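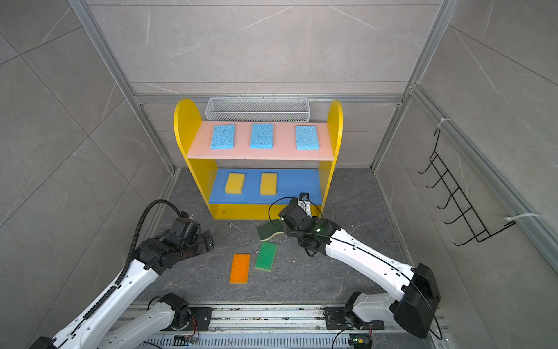 Two-tier shelf unit, yellow sides, pink and blue shelves

The House at Grarnimmont
A novel by Simin Ansari
Paperback, 455 pages
Published by Golar

Product details

The widow Andum has kept the parsonage at Grarnimmont for her brother-in-law since the winter his wife died. When the bishop sends a younger man to take the living, she is given until the end of July to leave. The novel covers those weeks. It follows the packing of the rooms, the visits from neighbors who want to know what will be sold, and the slow return of a quarrel over a piece of land behind the orchard.

Ansari wrote the book as a long family story in the older style, with a narrator who knows the village and sometimes speaks to the reader. Chapters are short. Most of the action takes place indoors — in the kitchen, the upstairs hall and the study where the brother-in-law no longer works. Readers who like parish novels and country-house stories will know the ground.

This edition follows the text of the first printing, with 2 corrections supplied by the author. The chapter that was dropped from the hardcover is restored as an appendix. A map of the village and a family tree are printed at the front.

About the edition

Format: paperback, sewn binding
Pages: 455
Parts: 4
Language: English
Introduction: Fereshteh Nikzad
Catalog number: 607
Release date: 13 Aug 2026

The introduction discusses the plot in full, including the ending. First-time readers may want to leave it for last.

Also in this series

Ibrahim, the second Grarnimmont novel, takes up the story of the schoolmaster's son after he leaves for the city. It can be read on its own, but the first chapters refer to the sale of the orchard land. The two books are sold separately and as a boxed pair. The box holds the paperbacks only.

Ordering and returns

Copies ordered before the release date ship together with the rest of your order unless you choose split shipping at checkout. Books may be returned unread within the period shown on your packing slip. Signed copies and boxed pairs cannot be exchanged for single volumes.

Reading groups can ask for the discussion sheet when they order. It is printed on one folded page and comes free with group orders — please add a note at checkout.

Large print: not available for this title
Gift wrap: available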